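Home | Projects | Reports | Grants | Contact

This site uses cookies to remember your settings. Accept | Manage

Ultcombe Repair Library: Second Progress Report to the Peteck Fund

4 min read

Reporting period to Wed 22 May. Prepared by the project office, Ultcombe.

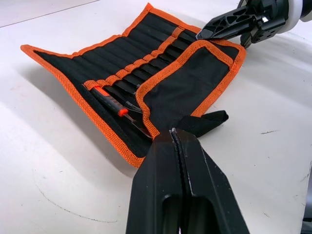
1. Scope of this report

The grant covers the purchase, cataloging and lending of hand tools to households in Ultcombe and the Urrutia district. This report deals with stock, lending activity, maintenance and spending. The evening classes are paid for from a separate budget line and will be reported at the end of the year.

2. Stock and cataloging

The catalog now holds 600 items, up from 466 at the last report. The 134 additions are mostly wrenches, chisels, clamps and measuring tools. Most were bought used and checked before entry. Power tools remain outside the grant terms, and donations of that kind have been passed on.

Small tools are now issued as sets where possible. Canvas tool rolls were chosen over hard cases after a short trial in April. They take up less shelf space, and an empty pocket can be spotted at the return desk without unpacking the set. Hard cases are still used for planes and for anything with a calibrated scale.

Each set has a printed contents card. The first version of the card listed tools in catalog order, which slowed the check at return. The revised version lists them in pocket order, left to right. Cards for the older sets have not all been replaced.

3. Lending

Registered borrowers reached 100 at the Urrutia branch, which meets the target in the grant agreement for that site. The Ultcombe branch was already above its target. Demand is heaviest for plumbing sets and wood clamps. Tile cutters are requested often enough to produce a waiting list on most weekends, and a further purchase is proposed in section 7.

The standard loan remains one week with one renewal. Late returns are more common at Urrutia, where the branch is closed two days running. A return locker would probably solve this. Quotes have been requested from two suppliers and one has replied.

4. Maintenance

Edge tools are sharpened after every third loan. The old schedule was based on calendar dates and left some chisels dull while others were ground for no benefit. The bench grinder was out of service for part of the period with a failed bearing. Sharpening was done by hand on stones until the part arrived, and a backlog of nearly 70 tools built up. It has been cleared.

Rust was found on several socket sets stored against the north wall at Ultcombe. The shelving has been moved and a dehumidifier installed. Humidity readings are now logged at opening time.

5. Software

The lending records were moved to the Zoltora system in April. Loan history transferred correctly. Item notes did not, and are being re-entered from the old export. Barcode scanning works at both branches. Overdue notices go out by email only; the text message option has not been set up.

6. Spending

Spending on tools is within budget. Spending on storage is slightly over, owing to the shelving work and the dehumidifier. We request permission to cover the difference from the unspent part of the printing line. No change to the total grant is requested.

7. Next period

- Buy two more tile cutters and one floor clamp set.
- Replace the remaining contents cards.
- Finish re-entering item notes.
- Choose a supplier for the Urrutia return locker, subject to the second quote.
- Carry out a full stock check at both branches, with lending closed for one day at each.

The borrower survey has been moved to the final period so that it can include people who joined this spring. The draft questions will be sent to the fund for review before printing.

Previous report | Next report | Back to top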